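Subject: Re: [closets-and-drawers] belts: in the loops or out?
From: a list member in Palma
12/11/2018

Hi all,

Been meaning to chime in on this one for days and kept getting pulled away by, well, laundry. Somebody wrote:

> I store all my husband's belts on hooks and his jeans folded on a
> shelf, and every single morning he stands there threading a belt
> with one hand and holding his coffee with the other. He says I
> should just leave the belt in. I say it wrecks the waistband and
> makes the stack lean over. Who's right? Also, if you do leave them
> in, HOW do you fold them? Mine come out looking like a sandwich
> with a brick in it.

I laughed out loud at the brick, because I lived with that brick for years! My vote is going to annoy half the list: leave it in, but only for the pair that's getting worn this week. Everything else goes on the shelf with no belt. I have 26 pairs of pants in this house between four people (yes, I went and counted after the last thread, thank you all very much) and if every one of them had a belt in it I'd need a second dresser.

My own mistake for the longest time was buckling the belt first and then folding. It seems like the tidy thing to do, right? But then you've got this stiff leather hoop inside the jeans that doesn't want to lie down, and the buckle ends up smack in the middle of the fold. That's your brick. So now I unbuckle everything and lay the jeans out on a table, a real table, don't try it on the bed, the mattress gives and you never get the legs straight. Waistband toward me, hems away from me. 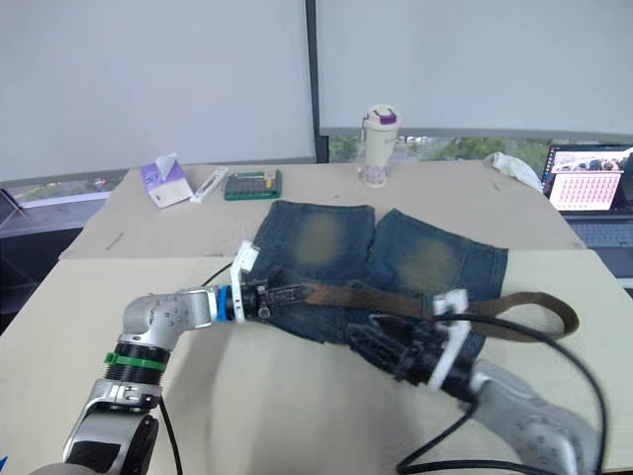 Then I pull the belt so the buckle end is short and the long end hangs out the other side. I smooth the front with the flat of my hand, fold one leg over onto the other, and tuck that pointy bit at the crotch in so I've got something close to a rectangle. The buckle goes on the outside of the fold. The loose end I bring back along the waistband and just lay it there, no tight rolling. I used to roll it up like a cinnamon bun and poke it in the back pocket and I don't recommend that, the leather got a kink in it that never came out.

After that it's up from the hems in thirds and onto the shelf, waistband to the back. If yours is a deep shelf you could turn it the other way around, I suppose, but mine's shallow and I like seeing the fold and not a pile of buckles staring at me.

On the waistband question, I really haven't had trouble. My oldest pair has had the same brown belt in it on and off for 7 years and the loops are fine. What I do see is a mark on the denim if a heavy buckle sits pressed under a tall stack, so that pair always goes on top. Easy enough when it's the one you're wearing anyway.

For the beltless ones, I finally gave up on the hooks inside the closet door (they clanked every time it opened, drove me batty) and got the Lomis drawer insert that came up on the list back in the spring. The small one, with the square compartments. Belts go in loosely coiled, buckle in the center, one to a square. It fits my drawer with a little gap on one side where I've put shoelaces. I looked at the Orar version too and it's prettier, but the compartments are too shallow for a wide belt and the drawer above scrapes.

Does anyone know if Monari still makes the cedar strips that fit between stacks? I bought a pack ages ago and can't find them anywhere now. I'd happily take somebody's leftovers, I'll pay postage.

And one more thing before I go, on the December swap: I've got 4 wooden pants hangers with the clamp bar, the felt's worn on one of them, and a bag of canvas shelf dividers I never used. Write me off-list if you want either, otherwise they're going in the donation box with the too-small snow pants.

Back to the folding pile for me!

Your jeans lady in Palma

Closets & Drawers mailing list | Contact the list owner | © 2018 Closets & Drawers | Back to top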